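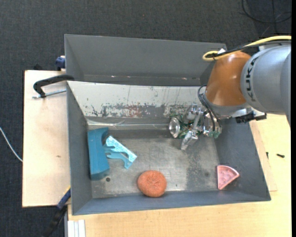
Figure 3. A KUKA robot arm reaching into a gray metal bin.

Archive > Papers > Popular Film and Streaming > Section 4

4. What the Returning Viewer Hears: Sound and Rewatching in Romance Films

4.1 Why rewatching matters

Most work on streaming romance looks at plot: who leaves home, who comes back, which wedding gets called off. We love plot too, but the most exciting part of our data lies elsewhere. When we asked viewers of the Bastbridge trilogy what they remembered from a second or third viewing, they wrote again and again about sound. They wrote about the ferry horn, the squeaky screen door at the Jardine house, and the four piano notes that play each time the two leads almost speak.

We collected 497 written responses through Nultusska, a small streaming service that keeps its viewer comment pages open long after a release. Of these, 301 came from people who had watched at least one of the three films more than once. We read every response twice, first for any mention of sound and then for the part of the story the sound was tied to.

4.2 Small sounds, big feelings

In 212 of the rewatchers' responses, a sound was named before any line of dialogue. This delighted us! Romance is often treated as a talky genre, built on confessions in the rain, and yet these viewers went first to doors, boats and kettles. One wrote that she starts smiling "as soon as the horn goes, way before he gets off the boat." Another plays the second film while cooking and knows by ear when to come back to the couch.

The piano notes work a little differently. On first viewing they pass as ordinary background music (several people said they had missed them completely). By the second film they have become a kind of promise, and when the third film holds back the last note until the harbor scene, rewatchers are already waiting for it. We think this is careful, generous filmmaking, and it deserves the close attention that scores in larger dramas receive.

4.3 A comparison with Clandus

The holiday romance Clandus makes a useful partner case. Its comment page holds 2,000 posts, from which we read only those that mentioned a repeat viewing. Songs come up far more than small sounds there, probably owing to a soundtrack full of familiar carols. Viewers sing along, and they say so with great joy. What we did not find was the close link between one sound and one place that runs all through the Bastbridge comments. We return to this difference in Section 5, where we look at how each film opens.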